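We use cookies to remember your preferences and to count visits. Accept | Manage settings

28th January

Kendwood open day: notes on the simulator session

I went to the Kendwood open day mainly for the afternoon slot on simulation. The morning was conveyor controls, which I have written up before and won't repeat. The afternoon belonged to a small team using Rurkora, their in-house simulator, to drive a two-armed robot through counter-top tasks in a generated room. Each visitor group got two runs and then a question period at the desk.

The set-up is plain enough. Rurkora handles the physics and the rendering, and a separate process called Mollah sends the arm commands. The physics step is 2,000 per second. Camera views are drawn much more slowly than that, and the views on the wall screen were the same ones the control software receives.
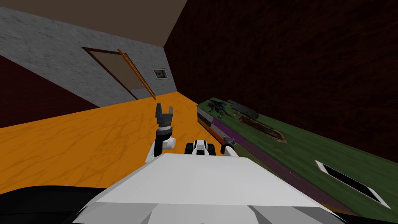
Room generation was the part I had come to hear about. The team keeps a list of 348 room layouts, and surfaces are assigned separately from geometry, so a sensible floor plan can end up with very odd finishes. Ours had a bright orange floor with dark veining like marble, a speckled grey concrete wall and a counter with a green top, and the far end of that counter held a spiky dark figurine. The colour choices are deliberate. A controller trained only on beige kitchens tends to learn beige kitchens, and the engineer at the desk said the early versions did exactly that. The camera tilt is varied as well, which takes some getting used to when you are trying to judge reach from the screen.

I asked how contact is handled at the fingertips. The answer was simplified collision shapes for the fingers and for most objects, with finer ones only where a grasp needs them. Friction is a single value per surface pair. That is a coarse model, and they said so, but it keeps the step time steady - and a steady step time matters more to Mollah than a good-looking slip.

The other question I had was about close views. From a camera behind the hand, the gripper takes up a large share of the image and whatever lies past it is reduced to a few big blocks of colour. Depth is hard to judge by eye in those conditions. The controller gets joint positions alongside the image, so it has more to go on than the visitors did.

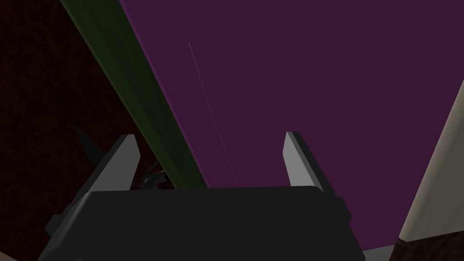

Looking over the gripper in Rurkora, fingers apart, with the purple surface behind.

The printed handout covers the command format but leaves out the delay between Mollah and the simulator. I was told a figure would be added to the next version, due in April. The same handout mentions Futow, a logging tool that stores each run so it can be replayed from any camera. It wasn't shown in our session. I have asked for a copy of the file format and will add it to this post if it arrives.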